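Wed 20 May. Bench 2, tray and balls

Olive tray set on the green tile mat, back rim close to the wall. Two white ping pong balls, one with a printed logo visible. Tray from the Kostton order, 185 mm deep shelf stock. Vignesh wants the same colour kept through to November.

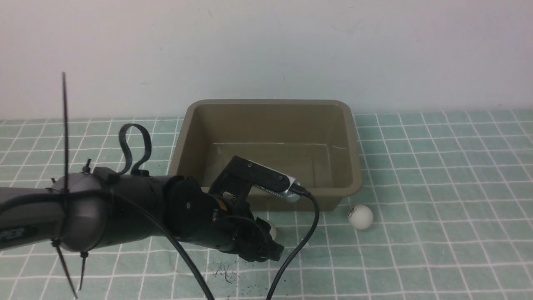

1 min read

One layout: tray empty, both balls on the mat, one off the front-right corner. Grid lines are good enough for placing by eye.

Other layout: both balls on the tray floor, one at the back left, the other near the front. 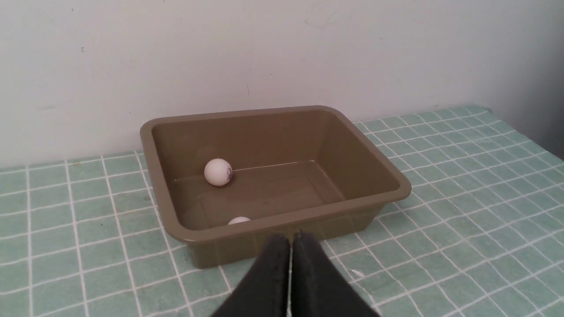 The front wall hides most of the nearer ball from this angle. Ask Fergal if Namboodiri stocks a shallower tray in grey or olive. Spare balls are in drawer 27.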